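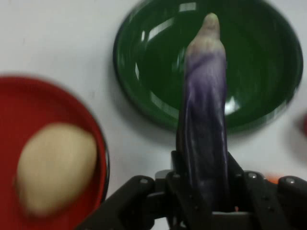
Gripper drops long items on the way to the bowl

Asked by Dwight Vachon, 16 February 2020

I'm building a small arm in my garage with a Kurkosura controller. Round stuff is fine. The eggplant tips or slides when the wrist turns. Grip force is set to 600 and speed to 50. Should I just raise the force?

Hưng La
No, leave the force where it is for now. Grab it nearer the middle and slow the wrist move to half. Then put thin rubber on the fingers — bike tube and contact cement worked on mine. Check the finger bolts too. Mine worked loose by June.

Leclerc
I run 1,000 on everything, no problems

Plarkurstead
What firmware? Mine ignored the force setting until I reset the controller. Try that first.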